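Bruma GW tabletop panel, gloss white
Item 3913. Supplied by Tendetti.
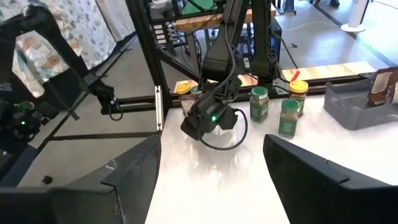 Surface and finish
The panel has a glossy white top face with a closed surface. Under overhead lighting a gloss finish shows bright reflections. Where glare is a concern, order the matt version (GM), which has the same core and the same edging.

Sizes
Length: 1000 mm standard, other lengths cut to order
Thickness: 25 mm
Edges: square, sealed on all four sides
Cutting tolerance: plus or minus 2 mm on length and width

Fixing
Panels are delivered undrilled. Pilot holes must be drilled from the underside and must not go deeper than 18 mm. The Guvow leg set and the Guvow cross rail both fit without adaptors. Panels longer than the standard length need a cross rail at mid-span.

Cleaning
Wipe with a soft cloth and mild soap solution. Do not use scouring powder, wire wool or acetone. Fine scratches can be reduced with a plastic polish. Deep scratches cannot be repaired on site.

Storage
Store flat in a dry room with the protective film in place. Remove the film within six months of delivery. Film left on for longer may leave traces of adhesive.

Ordering
Cut panels are made to order and cannot be returned. Edging samples are listed under item 283. Allow three weeks for delivery, or four for orders placed in February.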